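Ticket 387 – Plukura sim, cup pick for the open day
Opened by Iulian Vasiliu
Status: waiting on reporter

Hi all, me again! We had the Skulis folks over for the open day run-through and I was driving the simulated cup demo on the big screen. Plain setup, one blue cup on the gray surface, arm over it, gripper open. I hit start and got "target not reachable" before the fingers ever closed. Tried it 5 times, same message, while I kept chatting to the visitors about grippers in general (I am now very good at that).

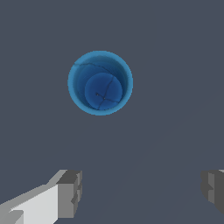

So first I suspected my scene file, because I'd edited it in October for the Tridville visit and never put it back. Reloaded the stock one – no change. Then I restarted the planner, cleared the cache and swapped to build 286, and that one at least gets as far as planning a path before it gives up. The log has 2 warnings about the wrist joint limit and then nothing at all.

I'd love to have this working for the real crowd, they always like the cup one best!

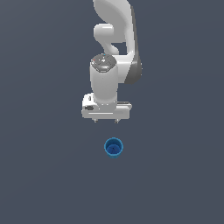
Maricica Vlad: Could you check the approach height in the planner config? Build 286 reads it in meters and the old one took millimeters. If yours still has the old value, send me the file and I'll fix it on my side.

Last updated: Dec 6, 2019

Related tickets
Lã viewer freezes on second screen
Planner ignores saved home pose
Visitor mode: start button grayed out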